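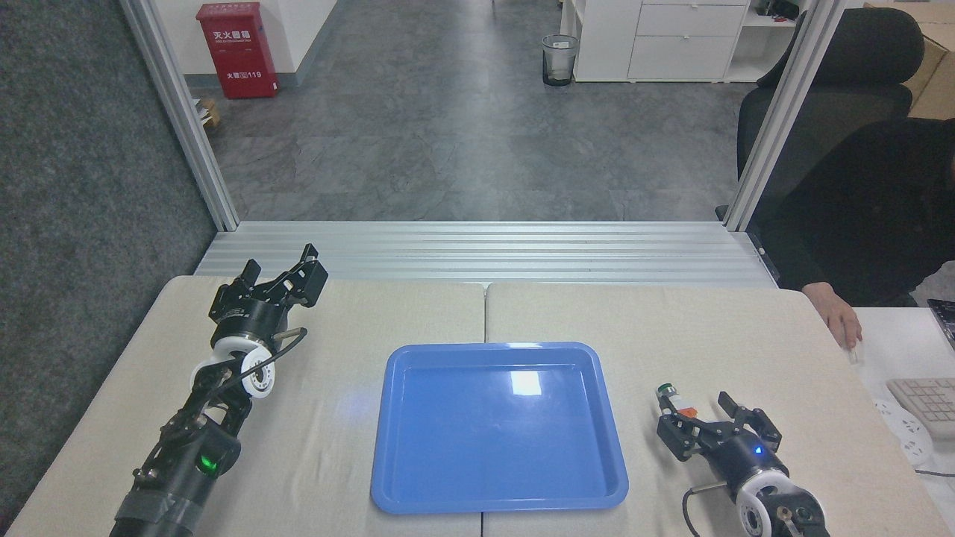
Meltham tray in blue, on a two-panel bench top.

Meltham Parts Tray, blue
Bremham Bench Supply
Item no. 994-50

Shallow rectangular tray for small parts at assembly and sorting benches. Rounded corners, raised rim on all four sides, flat floor with no dividers. The finish is smooth and reflects overhead lighting; where glare is a problem, order the matte liner (item no. 422) separately.

Specifications
Material: moulded plastic
Colour: blue
Rim: continuous, raised
Stacking: yes, empty trays only
Cleaning: mild detergent, soft cloth. Do not use solvents.
Pack size: 50
Carton price: on application

Placement
The tray can sit across the join between two panels, provided the panels are level with each other. Check with a straight edge before use. If one panel stands proud, the tray will rock and small cylindrical parts will roll to the low side. 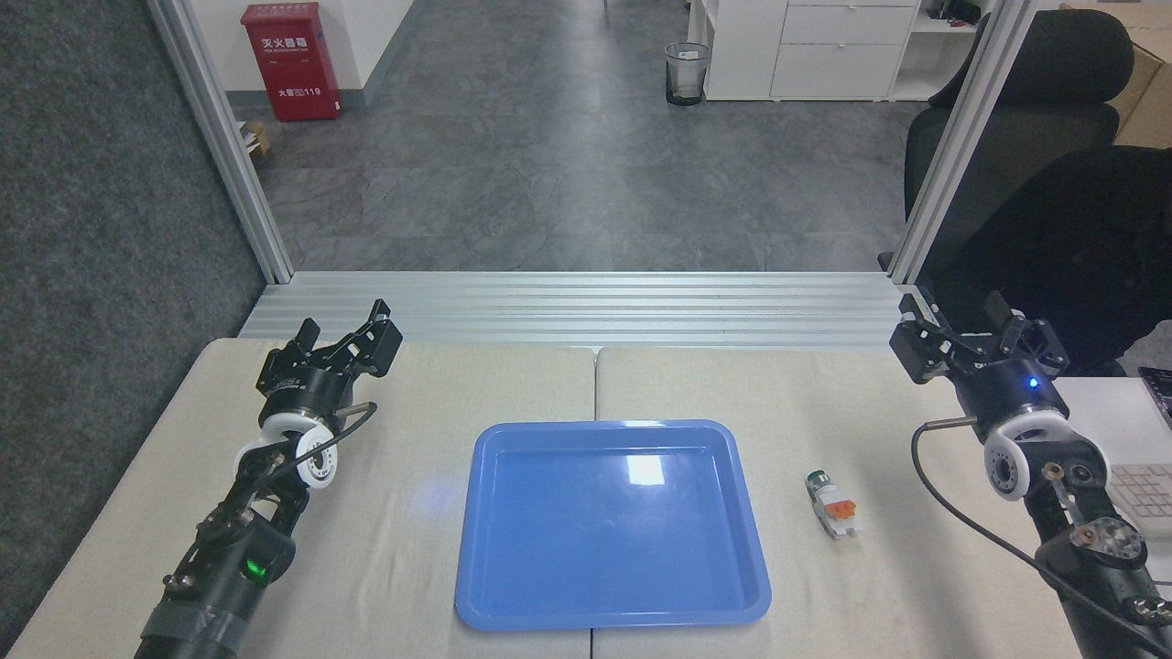
Leave clear bench beside the tray for parts awaiting sorting. Parts with a round section should be laid on their side, clear of the panel join. Fixed positions can be marked with bench tape, which is not supplied.

Ordering
Stock is held at Trosurstead. Orders over 2000 trays are shipped direct by Badawi Freight and need a signature on delivery. Grey was discontinued in March and remaining cartons are not returnable.

Page revised Mon 3 May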